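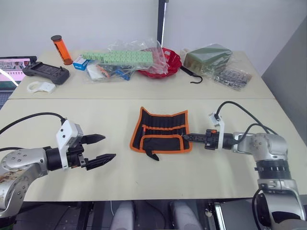

I have been learning to bind books since September and I can't stop talking about it, so you get to hear it too. My first notebook came out crooked. My second came out crooked in the other direction! But the third one opens flat, closes flat, and has 172 pages that all stay where I sewed them, and I carried it around the house for a whole evening just to flip through it. The thing I want to make next is a travel journal with a soft cover, something that rolls or folds like a black tool roll with orange piping, because I love that one thin line of color along a dark edge. Black cloth, orange thread on the spine, orange ribbon to mark the page. I've already bought the ribbon.

Print this page | E-mail this page

Most of what I know comes from Sowmya Poduval, who teaches an evening class above the paper shop on Mulby Street. She starts everyone on folding. You fold four sheets together, press the crease with a bone folder, and do it again until you have a stack of sections. I thought I knew how to fold paper. I did not! If the grain runs the wrong way the crease cracks and the pages spring open like a fan, and you can feel it in your hands before you see it (bend the sheet gently both ways, and the easy way is the grain).

Then comes the sewing, and this is my favorite part. I use waxed linen thread and a kettle stitch at each end, which is a little loop that hooks one section to the one under it. It's slow for the first two sections and then you find a rhythm and an hour is gone. I had the radio on and missed a whole program.

Glue is where I still mess up. I used too much on the first book and the end pages wrinkled like a raisin. Now I brush it on thin, from the middle out, put wax paper on both sides, and leave the book under the heaviest cookbooks I own until morning. Checking on it at 10 at night does not help. I have tested this.

If you want to try it, start small — a single section, three holes, a cover cut from a cereal box. You can finish it in some 20 minutes and give it to somebody the same day. My niece got one and filled it with drawings of snails, and she has already put in an order for a bigger one with a pocket in the back. I have to go look up how to make a pocket.

Get new posts by e-mail. Enter your address to subscribe to the newsletter. You can unsubscribe at any time.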